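Pornent Grasp Planner
Control and planning software for multi-finger hands

Home > Software > Motion and Grasping > Pornent

In stock as download. License key by email, usually same morning.

Pornent plans finger motion for soft stuff. Cloth, bags, bedding, anything that moves when you touch it. Takes wrist camera plus joint feedback, gives you a pinch or a full hand close, and replans while the arm is still traveling. Runs next to your existing arm controller. You keep your own safety layer, we don't touch it.

What's new in version 3

Blur handling redone. The old release dropped its target whenever the wrist moved fast and waited for a sharp view before going on. Now it holds the last good cloth edge, carries it forward with the arm pose and checks again when the view settles. Big difference on sheets and shirts.

Thumb masking. The planner reads your hand model and blanks out whatever part of the view the thumb and fingers cover, so your own fingertips stop showing up as graspable edges (yes, this used to happen). Mask updates with every joint reading. Needs a hand model with the sleeves and pads included, bare link geometry is not enough.

Light fabric on light furniture. Edge finder now uses fold shading as well as color. White on beige is still the hardest pair we test, so run the tuning wizard on your own material before you trust the defaults.
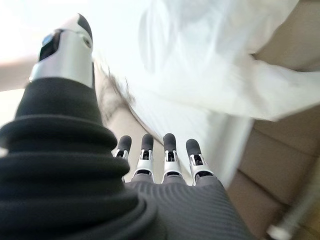 Bitton wrote in to say the masking is good but the first setup took most of an afternoon, their hand model had the thumb sleeve as a plain cylinder and the planner kept throwing away half the usable view. Would like a proper sleeve editor in the tool. Noted, it's on the list for the next release. For now use the mesh import, and set the mask margin low before you start.

What you get

Planner runtime
Mask builder and mesh import
Tuning wizard
Log viewer with step by step replay
2 seats, one for the robot and one for a desk machine
Updates through version 3, all point releases

Specs

Plan rate: 50 per second on the recomended computer
Camera: one wrist camera minimum, a second fixed one is optional
Hand types: two finger up to five finger
Log buffer: 4000 steps, oldest overwritten first
Interfaces: Clirkberg motion bus, plain sockets

Not included: arm driver, camera driver, hand firmware. If you are on a Friesen controller get the Friesen bridge as well, seperate page under Add-ons.

Before you order

Check your hand reports joint angles, not just open/closed. Open/closed only hands will install fine and then plan badly.

Old version 2 project files open in 3 but masks have to be rebuilt. Keep a copy of the old folder.

Trial key runs through the end of July, full features, log export off. Questions go to the support form, attach a replay log if you can.

Add to cart | Request trial | Download manual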